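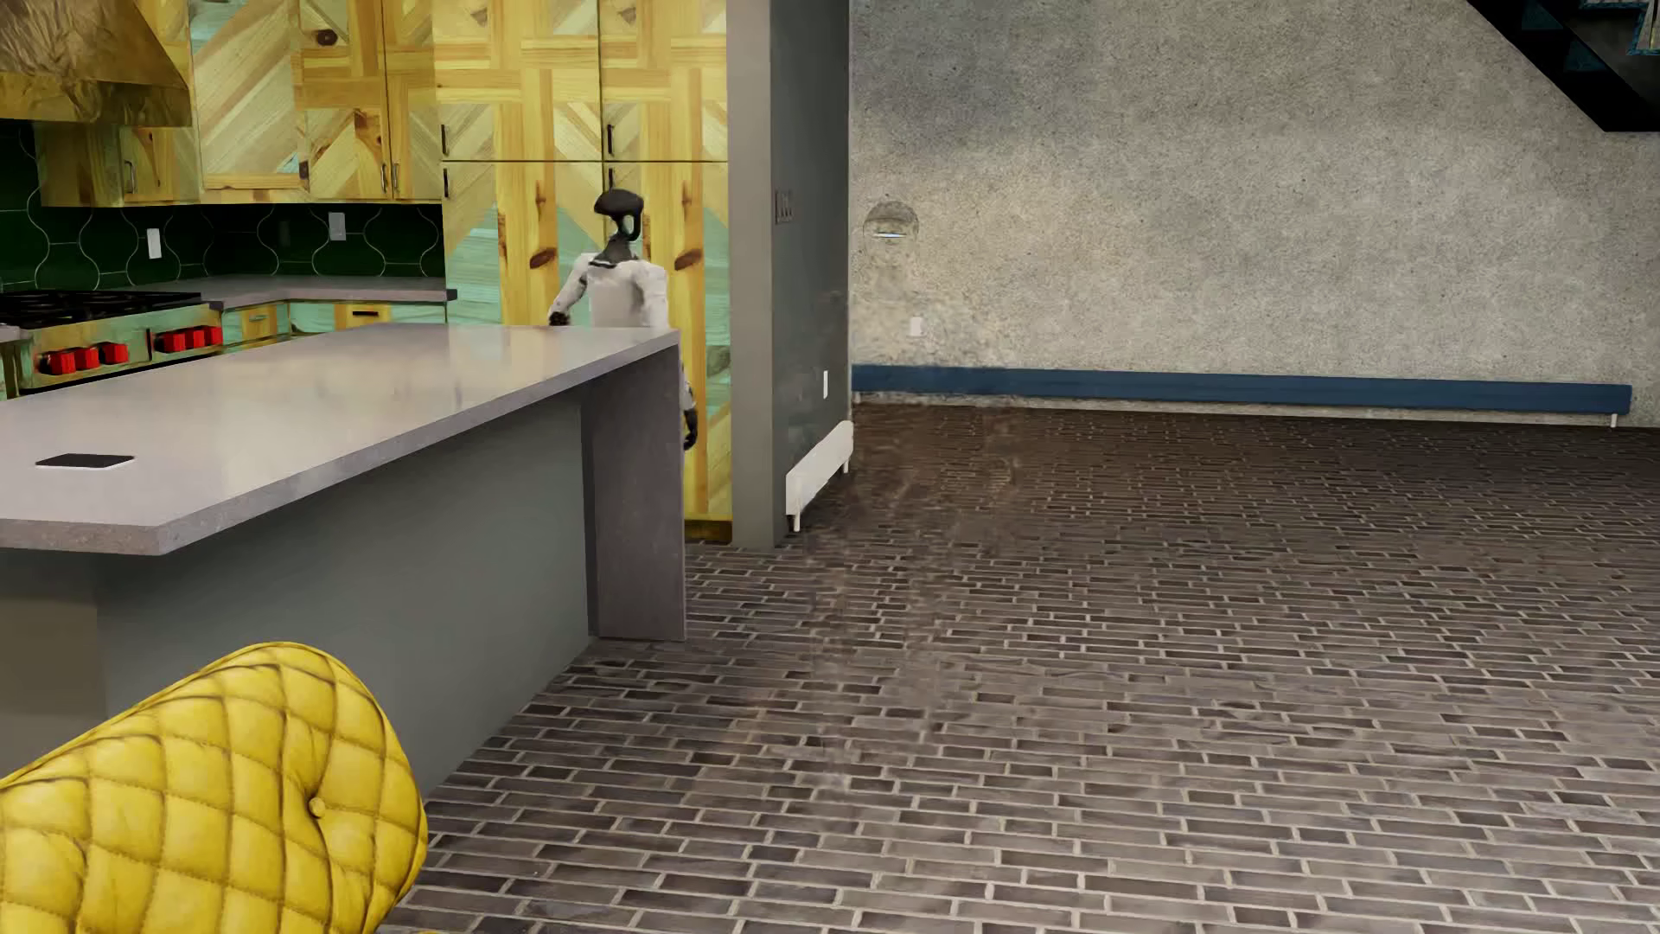
Chapter 9
When the Kitchen Isn't Where the Robot Thinks It Is

Let us begin with a plate. It was an ordinary dinner plate, and on Monday, February 20, 2023 a home-help robot called Atis, on trial in a ground-floor flat in Clevthorpe, carried it across a kitchen, held it out over what it took to be the worktop, and let go. The plate fell to the floor and broke. Atis then said, in its pleasant voice, that the job was done, and went back for the next one.

It did this 5 times before anybody stopped it. The tenant was in the bath and thought the noise was coming from upstairs (which, to be fair to her, it often did).

You may feel that five broken plates are a rather small disaster to hang a whole chapter on, and I did wonder about that myself when I first sat down to write it. Nobody was hurt, the plates were cheap, and the firm that ran the trial, Workora, replaced them the same week. But I have taught this subject for a good many years, and I keep coming back to small faults of this kind, mostly because there is enough time to look at them properly. When a big machine in a factory goes badly wrong, the evidence is often crushed or burnt, and everyone is upset. In Clevthorpe we had a full set of logs, a tidy kitchen and a tenant who was quite willing to tell the story over a cup of tea.

So what had gone wrong? The first thought, and I expect it is yours too, was the hand. A robot that drops things must surely have a weak grip. The engineers spent most of a day on the fingers, and found them in perfect order. The plates had not slipped at all. Each one had been released on purpose, gently, exactly as the software asked.

The second thought was the camera, and this was closer. Sneha Pant, who led the inquiry, asked for the robot's own record of where it believed the worktop to be, and laid it over a plan of the room. The two did not match. In the robot's map the edge of the worktop stuck out 181 millimetres further than it did in the real kitchen. A plate set down just inside the edge on the map was, in the flat, hanging over nothing but floor.

The reason turned out to be wonderfully dull. The map had been made in October, before the old worktop was taken out and a narrower one fitted. The robot was meant to check its map against its camera each morning, and it did so. The check, however, compared the whole room at once: walls, doors, cupboards, window. All of those were where they should be, so the room as a whole scored well, the check was passed, and the one part that had moved was lost among the many that hadn't.

There is a further point, and it is the one I would like you to carry through the rest of the chapter. Why did Atis say that the job was done? It said so for the simple reason that it had finished its list of movements. Reach, lower, open, draw back - each step had ended without an error, and the program had never been asked to look at the plate afterwards. We shall call this a silent failure, meaning a fault in which the machine goes on reporting success. Silent failures are a good deal more dangerous than noisy ones. Put a pan of hot soup in place of the plate, or a small child on the floor beside the worktop, and you will see at once what I mean.

Much of the early work on such faults is now done in simulation, where a pretend robot can be sent round a pretend kitchen all night long and no crockery is harmed. Sneha Pant's team built 27 versions of the room, each with something shifted a little, and ran the old morning check on every one. We shall go through their results in Section 9.3, together with the questions they leave open, for a simulated kitchen has its own ways of misleading us. Section 9.4 takes up a rather more serious case, the Güneş lifting arm, in which the same sort of mistake was made with a much heavier load.

Before you read on, it would help to have Chapter 4 fresh in your mind, especially the pages on maps and position. If it has gone a bit hazy, do go back and have another look; I'd much sooner you lost half an hour now than struggled later.

9.1 What do we mean by a fault?

In everyday talk we use the words fault, error and failure as if they were the same thing, and mostly it does no harm. In this chapter we need to be a little fussier. A fault is the thing that is wrong, such as the out-of-date map. An error is the wrong belief or value that comes from it, here the false position of the edge. A failure is what happens in the room, where people can see it, and in Clevthorpe that was the plate on the floor.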